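Onby Phrase List
Read me first - version 5
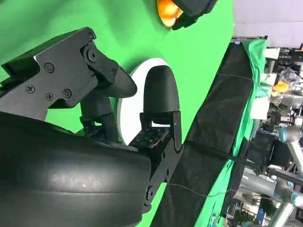 What this is

Onby is a list of short everyday phrases in English and in the Palurine dialect, placed side by side. I began it for my own study and later I cleaned it so that other learners can use it too. It contains phrases for the shop, the bus, the kitchen, the doctor and the weather. It does not contain songs, proverbs or anything copied from a printed textbook.

The list is plain text. You can open it in a spreadsheet, print it, or load it into a flashcard program.

Files

phrases.tsv - the main list, one phrase on each line
verbs.tsv - 200 common verbs with their past forms
variants.tsv - other spellings I have met, with the place where I met them
removed.txt - lines I took out, with a short reason for each
changes.txt - what is different from the earlier versions

All files are saved as UTF-8. If the long vowels look strange on your screen, please check this setting before you write to me. Old versions of some spreadsheet programs guess the wrong encoding when you double-click the file, so use the import menu and choose UTF-8 by hand.

Columns in phrases.tsv

id - a number which stays the same between versions. When a phrase is removed, its number is not used again.
english - the phrase in British English
palurine - the phrase in the dialect, in Engebretsen spelling
topic - one word, for example shop or weather
level - 1 for beginners, 2 for everybody else
polite - yes, no or both
note - free text, often empty

The columns are divided by a tab. There is no quotation mark around the text, so a quotation mark inside a phrase is a real one.

About the spelling

There are two ways of writing Palurine. The older people in Vilel write long vowels with a double letter. The Engebretsen spelling uses an accent, and this is what you will find in the main list. I chose it only because my dictionary uses it. I do not want to say that one is more correct - both are alive, and a learner should be able to read both. If a word in your book looks different, search for it in variants.tsv first.

The small mark before some nouns shows that the word changes after a preposition. I have added this mark for the topics shop and kitchen. In the other topics it is still missing in many places.

How the phrases were collected

Most of them come from my own notebooks, which I filled during two long stays in Vilel. I wrote down what I heard in shops and at the bus stop, and in the evening I asked my neighbours to correct me. I never wrote down private conversations. A smaller part comes from learners who sent me their notes and agreed that I may share them.

The English side was written by me and then read by two native speakers. Where they did not agree, I kept the shorter phrase.

Known problems

The doctor topic is thin. It has 30 phrases and many of them are about teeth.

Level 1 is too wide. Some phrases there have a subordinate clause, and a beginner will not be happy with them. I plan to move them.

The column "polite" is my own opinion in many lines. In the town people use the informal form very quickly, in the villages they do not. Please be careful with older persons and begin with the polite form.

There is no sound. I was asked for recordings several times, but my own accent is not good enough for it.

In verbs.tsv the verb for "to borrow" and the verb for "to lend" have the same form. It is not a mistake. The difference is made by the word which follows.

Use and licence

You may copy, print, change and share the list, also in a paid course, if you name Onby as the source and keep the file removed.txt together with the rest. Please do not publish a changed list under the same name, it makes confusion for the learners.

Sending corrections

Write the id, the old line and the new line. One correction on each line is best. If you can, add where you have heard the form - the name of a village is enough. Long lists are welcome, but please split them into parts of 100 lines, otherwise I lose my place when I compare.

I answer slowly in summer. Corrections which arrive after the end of August will go into version 6.

Last changed: August 20, 2018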